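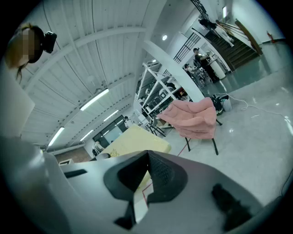 Jeptoo Kariuki
2023-02-10

I finally finished the big book on East African short films that Upendo Makokha edited, all those essays and interviews, and I have so many thoughts that I'm going to spread them over a few posts (sorry in advance!)

First off, the chapter on Mollel made me want to drop everything and rewatch The Ferry Clerk. I saw it once, in October, in a church hall with 300 people and a projector that hummed louder than the dialogue, and I'd forgotten how funny it is.

The interviews are the best part for me. Upendo lets people wander off and talk about their aunts and their bus fares – and then suddenly you're hearing how a whole movie got cut in 2 nights at the old Trelov editing rooms.

I do wish there were more on sound. Fosard gets a page and a half, and most of that is about his mustache.

The filmography at the back lists 1400 titles, and I've been going through it with a pencil, ticking off the ones I've seen. It's a humbling little exercise, let me tell you.

If anyone has a decent copy of Mekico's early stuff, please write to me. I'll trade you my spare festival programs and bake you something too.

Print | E-mail

Contact | © 2023 Jeptoo Kariuki | Back to top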